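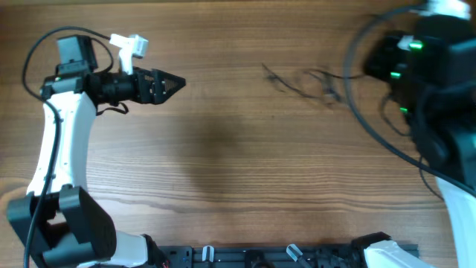 4. Implementation of the motion scheduler

4.1 Starting point

The two-arm bench at Prestberg already had a working control program when the project began. It moved one arm at a time and sent each joint target as soon as it was read from the script. With both arms sharing one table this led to long waits, and twice in the first month to a stop command from the collision check.

The aim of our part was to write a scheduler, named Gethin, that sits between the task script and the arm drivers. It decides which arm may enter the shared middle area and when.

4.2 How it works

The table is split into a left zone, a right zone and a shared zone. Every planned move is marked with the zones it passes through. If a move needs the shared zone and the other arm holds it, the move goes into a queue. The other arm carries on working in its own zone. Cables are not modelled, so loose wires on the table have to be kept clear by hand.

Joint targets are sent at 20 Hz. We tried 60 Hz as well, but the Trondora driver then dropped messages when both arms were moving.

4.3 Tests

We ran the same script 5 times with the old program and 5 times with Gethin. Total time was shorter in every run with the new scheduler. One run ended early when both arms waited for each other. The cause was a lock that was not released after a cancelled move. We added a timeout of 2 seconds, after which the lock is given up and the arm goes back to its last safe pose.

4.4 Remaining problems

The zone borders are fixed in the settings file and have to be changed by hand if the arms are moved along the rail. Log files from the two drivers also use separate clocks, so comparing them is slow. Both points are on the list for December, together with the move to the newer Nustach planner.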